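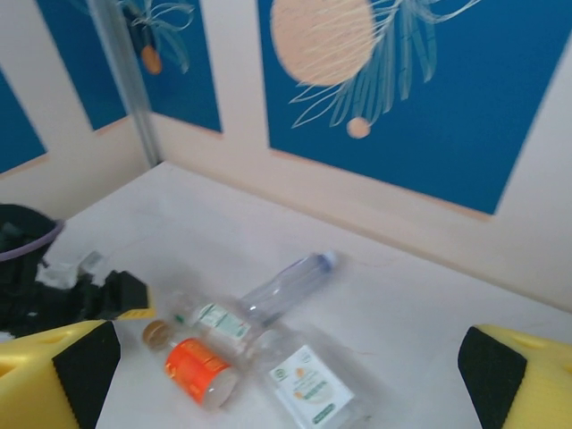 Activity room, Pleltbridge: April check of tables, floor and bottle returns. Checked by Marlina Kwok, starting 9 am. The main point this month is bottles left lying on their sides on the white table, glass and plastic together. The clear plastic water bottle with the pale blue cap can go straight in the plastics tub with the cap on. The small glass one with green print on its label goes in the glass crate, standing up.

1. Table surface clean and level
Yes. Wiped down.

2. Table legs locked
Yes. One catch on the window side is stiff. Job 131 raised with Fasau.

3. Bottles upright or put away
No. See above. A bottle on its side can roll off, and glass must not be left like this.

4. Bottle contents known
Partly. Read the label before rinsing. If there is no label, do not sniff or pour, pass it to Prasetyo Kusuma.

5. Glass crate below fill line
Yes. Limit is 30 bottles. Ong collects.

6. Wall panels fixed, no sharp edges
Yes. Blue panels pressed by hand, none loose.

7. Floor dry, walkway clear
Yes.

8. Broken glass kit in cupboard
Gloves and brush present. Dustpan missing, replacement requested.

Recheck item 3 before the Kumon class comes in. Item 8 stays open until the dustpan arrives.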